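Matt Surfaces: Your Questions
Last updated 26 January 2022

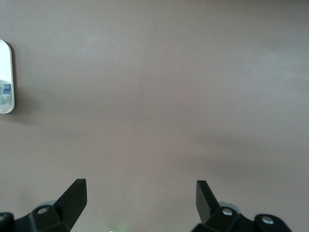
Greyish mauve in soft, even light, with a glossy object at the left.

Welcome to the matt page! This started as a short note on my old furniture blog and has grown every time somebody wrote in. I love a plain, flat, quiet tabletop more than is probably sensible, so keep the questions coming. They all get read, even the very long ones (hello, Farhad).

What counts as matt?

A surface that scatters the light and doesn't bounce it straight back at you. Put a mirror or anything with a polished face on a matt top and you'll see the difference straight away: one throws back the window, the other just glows a bit. Satin and eggshell sit in between, and makers don't agree on where one stops and the next begins, so always ask for a sample.

Is greyish mauve a grey or a pink?

Both, and that's why I'm so fond of it! It leans cool in some light and goes a touch pinkish-brown in other light, sometimes on the same table. Hannelore Weidemann painted her whole desk in a colour like this in September and wrote to ask if she'd been sent two different tins. She hadn't. Try a big sample, at least the size of a tea tray, and look at it in the morning and again with the lamps on before you buy the lot.

Why does my tabletop look darker on one side?

Usually it's shadow. A plain surface shows every soft shadow going, from a curtain, a shelf, your own arm. Move the lamp and see if the dark patch moves too. If it stays put, wipe it with a damp cloth and let it dry fully before you look again. A patch that is still there after that may be grease or wear.

How do I clean it?

Lukewarm water, one drop of washing-up liquid, a soft cloth, then a second cloth to dry. That does for nearly everything. Please keep away from scouring pads and cream cleaners. They polish the surface bit by bit and you end up with shiny islands that won't go back to matt.

I already have a shiny patch. Can I save it?

On a painted top, yes, quite often. Rub the whole surface very lightly with a fine abrasive pad (the whole surface, not only the patch!), wipe off the dust and give it one thin coat of the same paint. On a factory-finished top I'd leave it alone and ask the maker first.

Do fingerprints show?

On dark matt colours, terribly. On mid greys and mauves far less, in my experience. Adanech Lencho has a black one and a mauve one in the same room and says she wipes the black one every day and forgets about the other.

Will things with hard edges scratch it?

They can. Small mirrors, trays and metal tins are the usual culprits, mostly when they're dragged. Lift them, or stick little felt dots underneath. I buy the Wegener ones, which come in sheets and can be cut down with scissors.

How long before I can use a freshly painted top?

Go by the tin. Mine was dry to touch in three hours and I waited 12 before the second coat. For heavy things I'd wait much longer than you want to. I put a lamp down too early on my first table, which I call Flundby after the village it came from, and there is still a ring to show for it.

Can I wax over matt paint?

You can, but wax brings up a sheen, and you may be sorry if it was the flatness you liked. A matt varnish changes it less. Stir it very well, as the stuff that makes it matt sinks to the bottom of the tin.

Is it any good for a kitchen table?

Yes, if you wipe up quickly! Turmeric, red wine and beetroot are the ones to chase. Ingeborg Stüber has used hers for family meals for years with place mats and no great drama.

Do you have a list of colours you've tried?

I do, 17 so far, all painted on offcuts with the date on the back. Bakari Kioko is helping me get them written up and they'll go on their own page when the notes are in order.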